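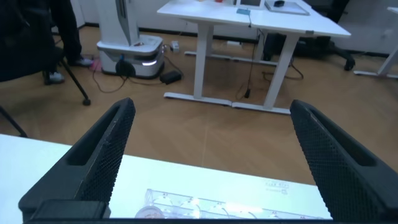 The Second Life of a Parlor Trick

Most magic shops make their money on cards and coins. The one in Statumlow, a single room over a shoe repair place, makes a good part of it on a wooden box that few people under fifty remember.

The Zürcher box was sold to amateurs by mail. A borrowed ring goes in, the lid closes, and the ring turns up somewhere else in the room. The first run was 500 boxes, each with a number burned into the base. The highest number any collector has reported is 1079, so there was at least one more run, and the later boxes have a thinner lid.
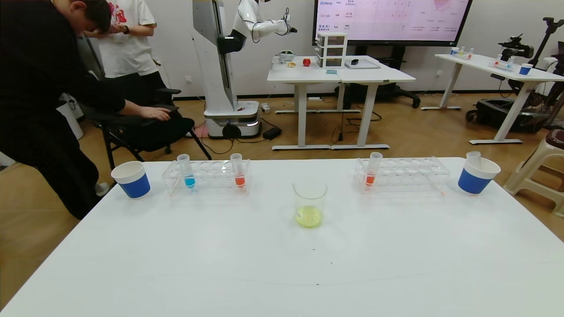

Prices stayed low for years. A box with its instruction sheet could be had for 20 dollars at the swap table in Uvstead, and plenty were sold without the sheet. Without it the box is hard to work. The catch has to be pressed while the lid is still moving, and a beginner who waits until it shuts will jam it.

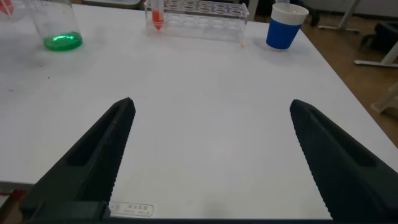

The shop began repairing jammed boxes two winters ago. The usual fault is a bent spring. A new one is cut from piano wire and takes an afternoon to fit, mostly because the lining has to be peeled back and glued down again in one piece. Boxes with torn lining sell for much less, even in working order.
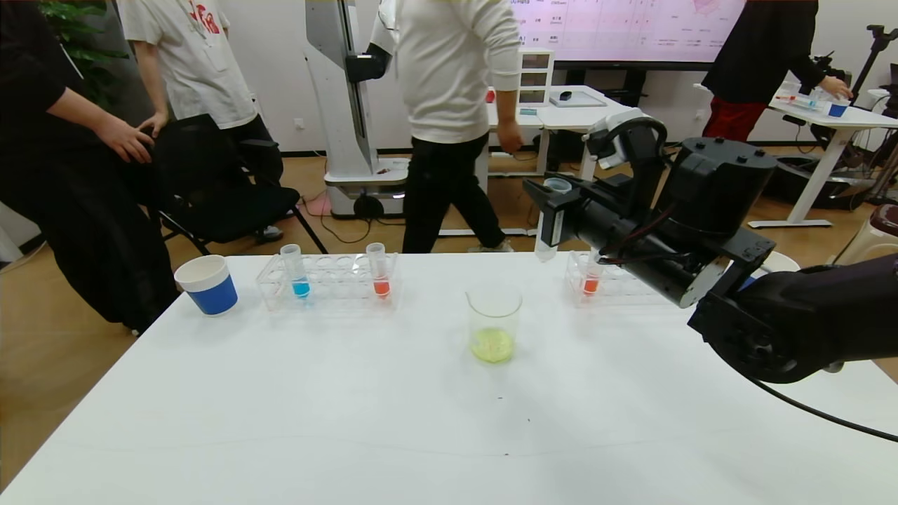
Where to see one worked

The Hiltlow magic club holds an open evening every December, with doors at 7 p.m. The room seats 32, and the box is usually on after the break. Bring a plain ring. Stones can catch on the lining.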